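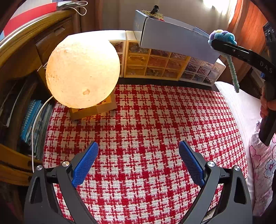
March 16, 2024

Dye bench, madder series, continued from the alum trials.

Goal today: find out why the second half of the Susau yarn came out brown instead of red. Same root, same scale, same pot. Joni thinks the bath got too hot. I think it is the water.

Setup. Wool, two-ply, scoured last week and stored damp in the cold room. Mordant is alum at 15 percent weight of fiber, no cream of tartar. Root is the Seppälä lot, ground coarse, soaked overnight. Three pots, 50 g of wool in each:

Pot A: tap water, held under 65 C.
Pot B: rainwater plus a pinch of chalk, held under 65 C.
Pot C: tap water, allowed to climb to 85 C.

Pots went on at the same time. A and B stayed where they were told. C reached 80 in 36 minutes and needed the lid off after that. Stirred every five minutes, glass rod for A and B, steel for C (ran out of glass rods, Veikko has the other two upstairs).

Results after one hour and a cold rinse. A is a flat orange-red, a bit dull. B is clearly the best red so far, close to the sample card. C is brown, same brown as the bad half of the Susau batch. So Joni is right about the heat, and I am partly right about the water. Wet color only. Will read again when dry.
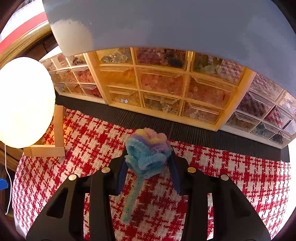

The thermometer in the big kettle is suspect. Checked it against the bench one in a beaker at 60 C and it read 3 degrees low. If it was low by the same amount when the Susau yarn was in, the bath was hotter than the log says, but 3 degrees does not get you from red to brown by itself. More likely the burner was left high during lunch. The log has no readings between 11:40 and 12:55.

Note for Arnulfo: the log sheet for lot 311 lists the root as "ground fine." The bag is coarse. Please correct whichever is wrong — I have gone by the bag.

Chalk: the pinch in B was not weighed. Bad practice. Next time 0.5 g per liter, written down before it goes in.

Exhaust baths from A and B combined and kept in the gray bucket, lid on. Good for one pale coral if used this week. C poured off.

To do:
Repeat B with weighed chalk and twice the wool.
Repeat A with chalk added to the tap water, to separate the two effects.
Replace kettle thermometer. Ramiro has the order form.
Cut light-fastness strips from A, B and C and hang them in the south window. Half of each covered with card. Take down at the end of April.
Ask Venla whether the Duvon order can take a brick shade, in which case the brown half is not wasted.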